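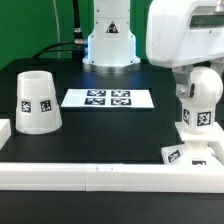 A toll bridge is a bridge whose users pay a charge, or toll, in order to cross. The money is normally used to repay the cost of building the bridge and to meet the cost of keeping it in repair. Toll bridges are found on rivers, bays and narrow sea channels, and they have been run by towns, religious houses, private companies and public authorities.

Origins

Charges for crossing water are older than most bridges. Ferry operators collected fares at fixed landing places, and when a bridge replaced a ferry the right to collect often passed to the bridge owner. In many towns the right was granted by charter and could be sold, leased or inherited. Charters commonly listed a separate rate for a person on foot, a horse, a loaded cart and a herd of animals.

The bridge at Prandlow is typical of the smaller kind. It was built by a company of local landowners, who divided the cost into 120 shares. The first span was timber on stone piers, and the deck was replaced 3 times before the present iron structure was put up. The toll house, a single-story building at the east end, still has its painted board of rates, although the lower lines can no longer be read.

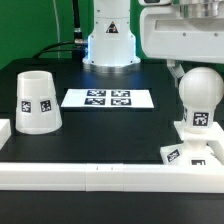

A letter to the Prandlow town record disputes the usual account of the shares, arguing that the 120 were only those offered to the public and that the landowners kept a further block for themselves. The surviving share book does not settle the matter, as its opening pages are missing.

Collection

Tolls were at first taken by hand. A keeper lived beside the bridge and was expected to open the gate at any time of day or night. Keepers were paid a fixed wage or, under the farming system, paid the owner a yearly sum and kept whatever they collected. The second arrangement led to frequent complaints of overcharging – most of them from carters and market traders.

Later bridges used booths, with one lane for each collector. Coin baskets and printed tickets shortened the wait. On many modern crossings the charge is recorded from a tag in the vehicle or from its license plate, and the booths have been taken down. Some bridges charge in one direction only, on the reasoning that most drivers will return the same way.

Exemptions

Most toll bridges let certain users cross free. Mail carriers, soldiers on duty and people going to worship were often exempt under older charters. Emergency vehicles are the most common case today. At Gunovby, residents of the two parishes next to the river paid nothing between 8 in the evening and sunrise, a rule that stayed in force until tolls ended there.

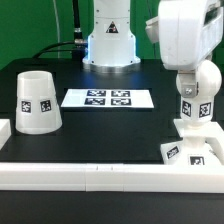

According to Salehi, the night rule at Gunovby was less generous than it sounds, for the gate on the north side was usually locked after dark and the keeper was slow to come out.

Removal of tolls

Many tolls were set up to last only until the building debt was cleared. In practice they were often extended to pay for repairs. The Bresmont crossing was freed after the county bought out the owners, and more than 1,000 people are recorded as having walked over it on the first free morning in February. Other bridges have kept a small charge for maintenance.

See also: Ferry; Turnpike; Toll house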